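Kidetti opens the gates of Clivamville: our new skirmish game arrives in July

For immediate release

Well, we finally get to talk about it! I have been sitting on this one for far too long, and anybody who has stopped by our booth at a show lately has probably noticed me changing the subject whenever the word "Stirura" came up. So let me get right to it. Kidetti is releasing Stirura, a tabletop miniatures game of small warbands fighting through a drowned market town, and it will be in stores and in our web shop in July.

I run Kidetti, I wrote most of the rules, and I painted far more of the studio models than was good for my neck. The announcement could have come from somebody in a nicer shirt, but I wanted to write it myself, so please forgive the rambling.

Stirura is set in and under Clivamville, a town built on a river that changed its mind. The lower streets went under a long time ago. The people who could afford to leave moved up the hill, and the ones who couldn't learned to live with boats tied to their bedroom windows. Down below there are cellars, a mint, two chapels (one of them upside down, and yes, there's a story behind that in the book) and a great many things that came in with the river and liked it there. You play the captain of a crew who goes down to bring stuff back up. So does the person across the table from you, and there is never enough stuff.

The starter box is built for two players and holds everything both of them need. You get 4 warbands, so you can swap sides or teach a couple of friends once you've got the hang of it. The miniatures are hard plastic and push together without glue, although I'd still use a dab on the eel-keeper's pole. There's a folding board printed on both sides, one side for the flooded streets and one for the cellars, plus dice, tokens, a deck of tide cards and a rule book with a spine that stays flat when you open it. I fought hard for that spine.

The tide cards are the part I'm proudest of. At the end of each round you turn one over and the water on the board comes up, goes down or does something worse. A doorway you were counting on might be gone by the time you get back to it. A crew stuck on a rooftop might suddenly be able to walk home. It makes for loud games, and in testing we had people standing up to see the last card of the night. A full match takes less than an evening, so you can lose one, complain about it and still fit in the rematch.

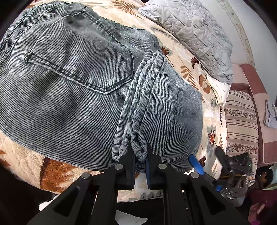 Gray-blue jeans on a leaf-print blanket.

Now for the warbands, which I know is what most of you scrolled down for. The Lantern Wardens are the town's own watch, slow and well armored and very hard to shift once they've planted themselves on a bridge. The Reedfolk are quick and fragile and treat deep water like open ground, which makes them a joy to play and a real pain to play against. The Mint Guard have been down there since before the flood and haven't been told that their shift is over. And then there's the House of Vlček.

I could go on all day about Vlček! They're an old merchant family who refused to leave their townhouse when the river came in, and they made a bargain with something in the basement so they could stay. Their models have long coats, wolf-headed canes and far too much jewelry. In the game they start with more coin than anyone else and can pay their way out of bad dice, but every coin they spend goes in a pile, and when the pile gets big enough the thing in the basement comes upstairs to collect. It has its own model. It is not a small model.

The story matters to us as much as the rules do, so half of the book is background. There's a map of the town as it was and another of the town as it is now, short tales from both banks of the river, and a campaign of 5 linked scenarios that follows one bad week in Clivamville from first bell to last. Crews pick up scars, debts and the odd cursed hat between games. If your captain drowns, the campaign carries on, and depending on who was holding the rope your captain may come back on somebody else's side.

We're also doing a collector's edition, limited to 557 numbered copies. It has the same game inside, with a cloth-bound book, metal coins in place of the cardboard ones and a resin version of the upside-down chapel that fits over one corner of the board. Once those are gone we won't be making more, and I'm saying so now because I'm terrible at saying it later. Orders for the collector's edition open on a Tuesday at noon, on our web shop only, and newsletter readers will get the exact day first. One copy per customer, please.

If you'd like to try the game before you buy it, ask at your local game store. We're sending demo kits to any store that wants one, with a cut-down version of the rules that fits on two sides of a sheet and a pair of small crews ready to go. Store owners can request a kit through the trade page on our site. We'll have painting guides up there as well, starting with the murky green water effect that everybody asks me about. It's much easier than it looks, I promise – mostly washes and a bit of patience while they dry.

What comes after the starter box? A fifth warband is already sculpted and I'm not allowed to say who they are, though anyone who reads the last tale in the book closely will have a pretty good guess. There are also boat kits on the way, a set of plastic rooftops and a second tide deck for people who feel the first one is too kind to them. We want to put new things out at a pace that people can paint at, so don't expect a flood of boxes (sorry) before winter.

I should say thank you to everyone who came to our test nights and played with paper cutouts on a shower curtain. You broke the rules for climbing, you broke the rules for nets, and one table found a way to win before the first tide card had even been turned. All of that is fixed. Your crew names are in the back of the book, spelled the way you wrote them on the sign-up sheet, so any complaints about that will have to go to your own handwriting.

About Kidetti

Kidetti is a small independent publisher of tabletop games and miniatures. We write, sculpt and paint in one shared studio, and we play our own games on most of our lunch breaks. Stirura is our largest release so far.

Review copies, studio photos of the miniatures and sample pages from the rule book are available to press on request through the contact form on the Kidetti site. Please tell us where you write or record, and which warband you'd like painted for your review.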